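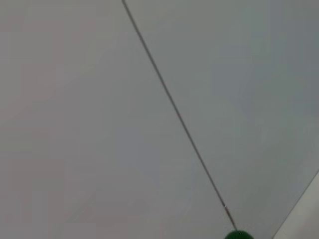
Fig. 1. Thin dark strand on a smooth grey surface, meeting a dark green rounded object.

Kolluteo Short Course in Workroom Practice
Unit 13: Cords, wires and other thin items on flat surfaces
Handout to accompany the lecture. Bring to the practical.

1. Scope

The unit covers thin items left on desks, benches, counters and floors: cords, wires, string, slender rods. Boxed and bagged items were dealt with in Unit 12. Mains leads in use are covered separately in the electrical safety notes and are not to be handled in the practical.

2. Contrast

A thin item is found by its contrast with the surface and by its length. In Fig. 1 the contrast is low. The strand is charcoal grey and the surface is only slightly lighter. The green object is much easier to pick out by colour. When clearing a surface of this kind, look along it from two directions before wiping or sliding anything across it.

Light level matters as much as colour. The practical room is set to 200 lux for the first exercise and 2,000 lux for the second. Record the number of items found at each level on the same sheet.

3. Shape at rest

Terms used in the unit:

Straight: no visible bend over the length in view.
Bowed: a slight, even curve. The strand in Fig. 1 is very nearly straight, with a slight bow.
Looped: the item crosses itself at least once.
Knotted: a loop drawn through and closed.
Branched: one item divides into two or more.

The visible length in Fig. 1 has no loop, knot or branch, and no second strand crosses it. The terms apply to the visible length only. One end lies out of view and should be entered as "not seen", never as "free".

A slender rod and a cord lying almost straight can look alike. Shape at rest does not settle which it is. Write "strand" until it has been handled.

4. Contact with other items

Where a strand meets another item there are three cases: it is fixed to the item, it rests on or against it, or it passes underneath. From one viewpoint these are often the same. At the lower end of the strand in Fig. 1 there is no visible gap between it and the green object, so all three remain open. Enter "meets".

Procedure at a contact point:

Hold the larger item still.
Lift the strand a short way back from the contact.
If it comes away, lay it clear and note "resting".
If it does not, stop and lift both together.

Do not pull a strand along its length to test it. A fixed end may be damaged and a light item may tip.

5. Marks on the strand

Small marks are entered with their position and colour. The whitish speck on the strand, a little above the green object, is a suitable case. It could be a tag, a chip, dirt or a reflection; the entry is "speck, whitish, near lower end" and no more.

6. Storage

Coil flexible items loosely and secure with one tie. Rods go flat in the Plandora tray, long side to the wall. Label at the end nearest the handle. Mixed coils are not accepted at the store.

7. Before the practical

Read sections 3 and 4. Copy the entry sheet, form 2, and complete the top line. Surfaces are wiped down at the end of the session, after all strands have been lifted.

Chowdary
Workroom Practice, December issue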